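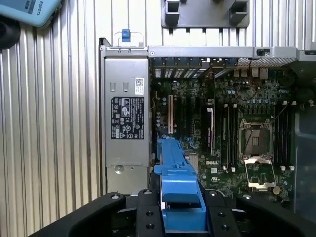
La celda con la torre Dell tumbada y el soporte azul en la pinza.

La pinza deja caer el soporte de plástico azul al sacarlo de la torre
Preguntado en: Celdas y pinzas > Puesta a punto
Etiquetas: desmontaje, pinza, muñeca, cámara

Hola a todos. Llevo unos meses con una celda para desmontar ordenadores de sobremesa (el taller se llama Grostier, somos cuatro gatos y yo soy el que se pelea con el robot). La torre va tumbada sobre la chapa ondulada, sin la tapa lateral, y el brazo tiene que ir sacando las piezas de plástico antes de que alguien siga a mano con lo demás.

El problema lo tengo con el soporte azul, ese que tiene el perfil escalonado y lleno de pestañas. Lo agarro entre el dedo central y el interior derecho, que es donde mejor entra, y cerrar cierra bien. Pero al subir se me gira y unas veces llega a la caja y otras acaba otra vez encima de la placa base. El otro día cayó justo al lado del zócalo del procesador, que estaba abierto, y casi me da algo.

Lo que he probado ya:

Subir la fuerza de cierre. Mejora un poco, pero el plástico se queda marcado.
Bajar la velocidad de subida a la mitad. Lo mismo, solo que tarda más en caerse.
Recalibrar la cámara de la muñeca. Me salió bien a la primera y no cambió nada.

El contador de la pinza marca 1.161 ciclos desde que la montamos, así que desgaste no creo que sea. ¿A alguien le ha pasado? ¿Cambio los dedos, cambio el agarre o me dedico a otra cosa? ¡Gracias!

3 respuestas

Respuesta aceptada (14 votos)

Yo tuve casi lo mismo con una celda parecida en Clunmont y me volví loco dos semanas mirando la cámara, así que te ahorro el viaje: mira primero los tornillos de los dedos. Con 1.161 ciclos no hay desgaste, vale, pero sí te da tiempo de sobra a que se afloje alguno, sobre todo si has ido subiendo la fuerza. A mí se me había ido el del dedo central. A simple vista estaba perfecto, y cogiéndolo con la mano bailaba una barbaridad.

Lo que haría yo, por este orden:

Saca la torre de la celda, para el brazo y quítale la alimentación. Y el aire, si tu pinza es neumática.
Coge cada dedo con la mano e intenta moverlo de lado. Si alguno se mueve, ya tienes culpable.
Suelta los tornillos de ese dedo, limpia la rosca, una gota de fijador de fuerza media y vuelve a apretar con el par que diga tu manual. De los que no bailan yo no tocaría nada.
Limpia las caras interiores con alcohol isopropílico. El polvo de dentro de los ordenadores es grasiento y el plástico liso resbala muchísimo con eso.
Vuelve a poner la fuerza como la tenías al principio, ¡antes de probar nada!
Rehaz el cero de la pinza. Si has movido un dedo, el cero viejo ya no vale.

Y luego está el agarre. Con una pieza escalonada, si los dedos aprietan en dos alturas distintas del perfil, gira seguro, da igual la fuerza que metas. Busca un tramo donde las dos caras vayan paralelas, aunque te quede más abajo de lo que te gustaría. Yo además metí una pausa cortita entre cerrar y subir, y los primeros centímetros muy despacio, porque las pestañas a veces siguen enganchadas al chasis y el tirón te la descoloca.

Ahora reviso tornillos cada 2.000 ciclos y el cero cada 100. Lo segundo seguramente es exagerado, pero son dos minutos y duermo mejor.

Comentario de quien preguntó: ¡era el dedo central! Bailaba poquito, pero bailaba. Apretado, con el cero rehecho y agarrando más abajo llevo toda la tarde sin una caída. Lo de la fuerza lo había dejado subido y ni me acordaba, qué desastre.

Respuesta (3 votos)

Ponle almohadillas de goma y listo. Nosotros usamos las Ploltau, las finas, recortadas con tijera. Se despegan de vez en cuando y hay que cambiarlas (a los 4.000 ciclos están hechas polvo), pero agarran lo que sea. Eso sí, te comen apertura entre los dedos, mide antes.

Comentario: si pones goma acuérdate de rehacer el cero también, que yo no lo hice y estuve una mañana entera aplastando plásticos.

Respuesta (0 votos)

A mí me pasaba con el controlador Roman y se arregló reiniciando. No sé si es tu caso. ¿Qué versión tienes?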